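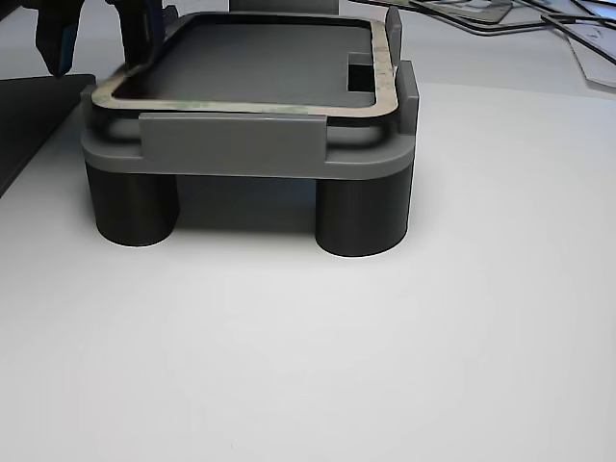 I have now been to the Mabaso Gallery four times to look at one painting, and I'd like to tell you about it, partly so the train fare counts as research. It's number 441 in their catalogue, it's called Portrait of a Man Who Has Been Kept Waiting, and it is mostly brown. The painter left a narrow margin of bare ground all the way around the sitter's dark coat, so he has an outline. Look at the pale strip around the rim of that dark tray, how it hugs the rounded corners and makes the dark part look darker. Same trick, with a lapel.

Artist unknown. Sitter unknown. Date given as "probably winter," which I had never seen used as a date before.

The title isn't original, obviously. Somebody at the gallery gave it that name in a cataloguing session and it stuck. Before that it was Gentleman, Seated. Before that, in the Jokargate sale list, it was "Another portrait, dark."

I love "Another portrait, dark." That's a clerk who wanted lunch.

OK, the actual picture. He's sitting at a slight angle, hands in his lap, one glove on. He's looking past you at what I'm convinced is a clock. You never see a clock. But you know the face a person makes at a clock when they're too polite to mention it, and he is making it in oils, forever.

The one glove gets me. Did he take the other off because he thought things were about to start? Or did he start putting them back on to make a point? I've gone back and forth on this. On my second visit I was firmly in the making-a-point camp. By the third I'd gone soft.

The painting is not well loved. It hangs in the room between the stairs and the big landscapes, and people treat it the way you treat the coats at a party. A man once asked me if I was in line for something.

I'll be fair to the landscapes. They're enormous, they have cows, there's a storm coming in from the left in nearly all of them. If you paint a storm coming in from the left, people will stand in front of it. That's a law of museums and I don't make the laws.

But nothing in those landscapes was painted as well as this guy's bare hand. The knuckles are a bit pink. There's a gray-green in the shadow under the thumb that sounds awful when I type it and looks like skin when you're standing there. Whoever did this had looked at a cold hand for a long time.

Which brings us to the theory. There's always a theory!

The theory in the gallery's booklet is that he was painted in Eltent, which used to be a busy little river town with several portrait painters and not enough faces to go around. They painted brewers. They painted the brewers' dogs. The brown is supposed to be an Eltent brown, warm and a little soupy, and once you've been told this you see soup everywhere.

The other theory comes from the museum in Prustdale, and it's that the painting is theirs. Not legally. Spiritually. They have a portrait of a woman, same size, same brown, sitting at the opposite angle, and they would like you to know she's his wife.

I went to Prustdale to check. It's a lovely museum in a former bank, and they've kept the vault door, and I think the vault door gets more visitors than the art. No shame in that. It's a very good door.

She's in the back. She does face the other way. If you hung the two of them side by side, they'd be turned toward each other, as married couples in portraits generally are, and he'd be looking right over her head at his clock.

So is she the wife? I wanted it to be true. I stood there wanting it. But she's painted by somebody quick and a little careless, all wet strokes, the lace done in a few dabs like someone icing a cake with a train to catch. He's painted by somebody slow. You can copy a brown. It's harder to copy slow.

Also she looks delighted. She has the expression of a person who has never waited for anything in her life. I don't see the marriage lasting.
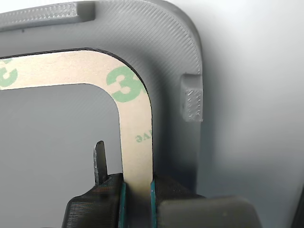
Inner corner of a gray 3D-printed frame, tape strip with its tan liner still on.

Back to 441. Let's talk about the background, because everyone skips the background, and in this case I understand why. It's a wall. There's nothing on it.

Stand a bit to the right, though, where the light from the stairs hits it sideways, and you can see there used to be something on it. There's a ridge of thicker paint behind his left shoulder, square-cornered, picture-sized. Something hung on that wall and the painter covered it over. Then he smoothed it down, and he was patient about it, but paint keeps a grudge.

What was it? The booklet says "a window or a map." I've looked at the ridge from every angle the guard will allow and it could be a window or a map. It could also be a clock. I'm just saying.

Imagine it, though. You're the painter. You put in the clock. The sitter looks at the clock. It's a perfectly good, slightly obvious picture about a man looking at a clock. Then some morning in January you come in, look at it, and paint the clock out, and now he's looking at nothing at all and it's unbearable. Best thing you ever did, and you didn't sign it.

I have no evidence for any of that. The gallery has never X-rayed him. I asked, and the answer was a very kind version of "get in line behind the cows."

The wall label, meanwhile, is 200 words long, and I'd like to lodge a complaint about most of them. It tells you about the wool trade. It tells you about the frame, which is later and was put on for the Jokargate sale. It tells you that "the sitter's enigmatic gaze invites the viewer in." It does not! It has never invited anyone in. It would like the viewer to go and find out what the holdup is.

"Enigmatic gaze" should be taken away from label writers for a while, like scissors. Most people in old portraits have the gaze of someone whose back hurts.

The label doesn't mention the glove at all. Two hands, one glove, right in the middle of the canvas, and the wool trade gets a paragraph.

Things I would put on the label instead: Look at the bare hand. Look at what he's looking at. Go stand on the right.

A reply already, asking if I've considered that the other glove is just lost. Yes. I've considered it. I considered it on the train for the whole length of the river. If the glove is lost then he's a man who has been kept waiting and is also missing a glove, and I don't think I can take that on right now.

Someone else wants to know if it's worth the trip. Depends where you're starting from and how you feel about brown. I'd say go in the afternoon, when the stairs get their light. Go before you see the landscapes, your eyes will be too full of weather otherwise. The bench in that room faces the wrong way, so you'll have to stand, and I've come to think standing suits him. You start shifting your weight. You start thinking about your own coat.

And yes, several of you, I did buy the postcard. It's terrible. They've lightened him up so the coat looks purple, and cropped it just above the hands. The pale edge around the coat is gone completely, so he sinks back into the wall like a man going down in pudding. I bought it anyway and it's on my fridge, looking past me at the microwave.

The microwave does have a clock, so he may be happier here.

Last thing and then I'll let you go. On the fourth visit there was a kid in the room, waiting for a grown-up who was still busy with the cows. The kid looked at the painting, looked where he was looking, turned all the way around to see what was on the opposite wall (fire extinguisher), and turned back. Then sat down on the floor and waited with him for a bit.

I'm going again once the Prustdale people have answered my email about the lace. I sent it in January.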